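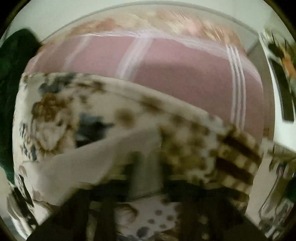
Two grippers, one week of fabric

21 Oct 2019

Since February I work in my free time with hand-held grippers, the kind you carry in your own hand and move as you want the robot arm to move later. I had only one of them, the Stollari, and I was quite content with it. Then I got the chance to use a Bratia for one week, and I decided to compare them on the most difficult thing I have at home: folded blankets and bed covers.

Hard objects are easy for both. A cup has one shape and it keeps it. A stack of soft fabric is another matter, because the fingers must go between two layers and take only the upper one. If they go too deep, you pull out half of the stack.

I made 142 tries with each gripper. The task was always the same: come close, take the top piece by its fold, lift it, put it to the side. I wrote the results in a notebook and I was strict with myself. Two pieces lifted together counted as a failure, also when it looked nice.

The Stollari failed 22 times. The Bratia failed only five times, and I must say I did not expect such a difference. Its fingertips are thinner and they slide under a fold without pushing it away. With the Stollari I had to press down first, and then the fold opened and I lost it.

But the camera is a different story. On the Bratia it has a very wide round view, and it sits so near to the fingers that a stack of blankets fills almost everything. When I move at my normal speed, the picture becomes smeared, and a flower print turns into blurred brown and blue flowers. For a person this is still readable. For a program which must find the edge of one fold between several patterns, I am not so sure. The Stollari camera sees less to the sides, but its pictures stay sharper when my hand is quick.

I tried a shorter exposure on the Bratia. The blur became less, but the space between the layers went nearly black, and exactly there I need to see something. A lamp helped a little. Moving slowly helped more, only it is very tiring for the wrist after one hour.

In total I have now 1457 short recordings from both devices, counting also the older ones with cups and boxes. My plan is to sort out the blurred ones by hand this month and to train on the rest.

If I had to buy one today, I would take the Bratia for its fingers and look for another camera to put on it. I have not yet checked if the mount allows this. If somebody has done it, please write me in the comments which screws you used.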